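About Sornside

Sornside sets up and looks after small robot cells for kitchens and workshops. Kiyoshi Katayama started the company with 2 arms and a bench, and we now keep 40 cells going for our customers.

Every cell is built in simulation first. For the Plirar cell we modeled the room, with its veined brown marble and plank floor, and ran the gripper in it with the fingers spread to check clearance at the jaws.
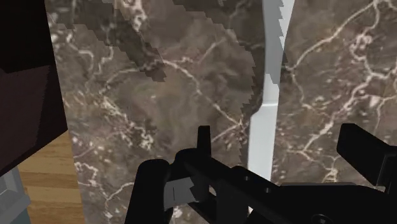
How we look after a cell

We visit in July and again in winter. A visit takes 4 hours. We check finger alignment, retighten the mounting bolts, replace worn cables and rerun the simulated moves on the real arm. Spare fingers are kept at our Undow shop.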